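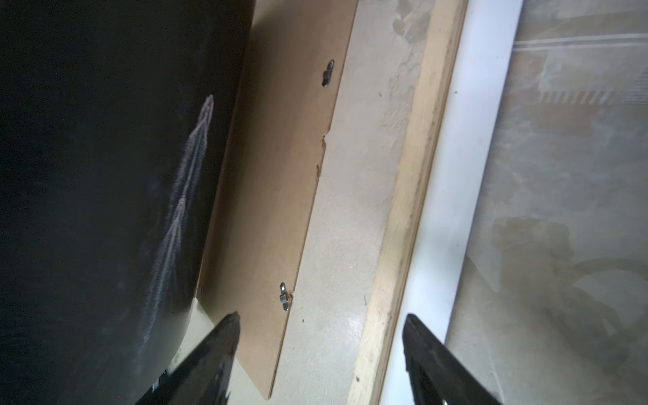
Brown backing panel, chipped along one edge

Slide 1. Morning, all! So, reality telly. I've watched 414 episodes of Murkwood, every one of them on my own sofa, and I'd do it again (wait for the laugh).

Slide 2. Quick recap for anyone who's never seen it. Five couples, one farmhouse, no phones, and a vote at the end. Series 4 is the one people still argue about – the Zivstead walkout, the letter, all of that. Don't get stuck on the letter!

Slide 3. My little survey. I asked fans on the Erkuson forum whether they wanted the couples to stay together afterwards, and 1,324 replied. Most said yes, then spent three paragraphs slagging off the groom. Read out the funny one.

Slide 4. The reunion show. Play the clip, sound UP this time. Then questions, and tea's in the Cheng Room at half past.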